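Support > Guides > Wusbridge Two-Arm Kit > Section 4: First Grasps

4. FIRST GRASPS

12 shares | 3 comments

This is the section you bought the kit for! The arms are mounted, the hands are talking to the controller, and now you get to pick something up. Set aside an hour, clear your calendar if you can, and start with a roll of duct tape. A roll gives the fingers a rim, a hole and a flat side to work with, and it forgives a clumsy drop better than nearly anything else in the office. 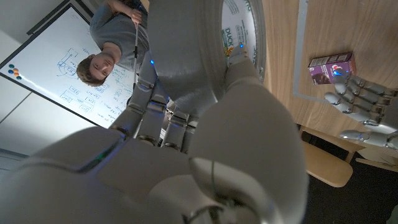
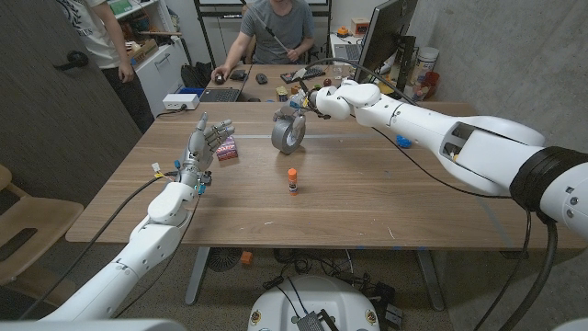

Duct tape in the robot's grip, seen close up and from farther back.

4.1 Before you start

You will need the Cevon control software open on a laptop, both hands powered, and one person at the keyboard. A second person is a big help for the first few tries.

1. Finish the joint check in Section 3 for both arms. If any joint reports a fault, stop and clear it first.
2. Move both arms to the Ready pose and let them settle.
3. Check that every cable has enough slack for the wrist to turn through its full range. Follow each one with your finger from the wrist back to the shoulder.
4. Set the speed limit to Slow. You can raise it later, and you'll want to, but Slow is fun too. You get to watch every finger find its place.

CAUTION: Keep your fingers out of the hand while it is closing. The thumb moves last and it moves farther than new users expect.

4.2 Teaching the grasp

1. In Cevon, open Grasp > New and choose the hand you want to teach.
2. Select Wrap as the grasp type. (Pinch is great for pens and small boxes, but save it for Section 5.)
3. Set grip force to 13 percent.
4. Hold the roll in the open hand so the fingers can curl into the center hole and the thumb can come around the outside.
5. Press Close. Keep supporting the roll until the fingers stop.
6. Let go gently. If the roll sags, press Open, raise the force two points and try again.
7. When you like the grasp, press Save and give it a name you'll recognize next week. "test2" is a bad name. We have dozens of them.

NOTE: Grip force runs from 0 to 100. For a roll of tape you should never need the upper half of the scale. If you find yourself up there, the fingers are probably catching on the rim, so reposition the roll and start over from step 4.

4.3 Lifting and setting down

1. Load your saved grasp and close the hand on the roll.
2. Choose Move > Lift and enter a small height. A few inches is plenty.
3. Press Run.
4. To set the roll down, choose Move > Lower. The arm slows as it nears the table height you entered in Section 2.
5. Press Open only after the arm reports Stopped.

CAUTION: If you have moved the robot or swapped tables, measure the table height again before using Lower.

4.4 If something goes wrong

Code 565: the hand met resistance before it finished closing. Open it, check for anything caught between the fingers, and try again.

Code 1388: the arm can't reach the spot you asked for. Bring the target closer to the base.

Hand stays closed after Open: press Release in the Tse panel, wait for the message to clear, then run the joint check.

Once the lift works, try the other hand, then try passing the roll from one to the other. It took our own team at Grelgate a good many drops to get a smooth handoff, and the cheer when it worked was loud enough to bring people in from down the hall. Handoffs are covered in Section 6.

Section written by Vittoria Dal Bello. Last updated 13 December 2018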